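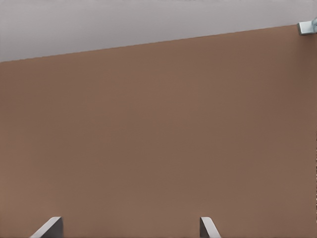

How does a robot learn a household task from a person?

A person carries out the task many times by steering the robot's arm from a distance, and the robot's movements are recorded on each occasion. A computer program is then trained on the recordings until it can produce similar movements without an operator.

This method is the basis of a programme of work at the Skjelbred Institute, which has published the first results of its Flokside project. The project, carried out jointly with the engineering department at Drerden College, asks how many demonstrations a robot needs, and whether people with no technical background can provide them.

Between January and the end of the spring term, 43 operators recorded 1,618 demonstrations in simulation. Each operator used a hand-held controller to guide a two-fingered gripper through one of nine tasks, among them opening a cabinet, closing a drawer and turning a tap. Operators received a short introduction and were then left to find their own way of working.

According to the institute, recordings made by newcomers were slower than those made by staff but proved equally useful for training once long pauses had been removed. Demonstrations in which the operator missed the target and tried again were kept in the collection.

"We had planned to discard the hesitant attempts," said Frøydis Eide, who leads the project. "Our early tests suggested that the robot recovered better from its own errors when those attempts were included, and we changed the procedure in the second month."

Osian Edwards, responsible for operator training at Drerden, said that judging depth on a flat screen remained the most common difficulty. Several operators asked for a second view of the gripper, and this has now been added to the software – at present for the cabinet and drawer tasks only.

The next stage will move from simulation to a physical arm at the institute's Drostley workshop. Shahla Mazandarani will oversee the trials, in which operators will give 50 demonstrations of each task by remote control. A smaller group will guide the arm directly by hand, so that the two methods can be compared.

The full report is available from the institute's library on request. Members of the public who wish to take part as operators may apply through the Drostley workshop office. No previous experience is required.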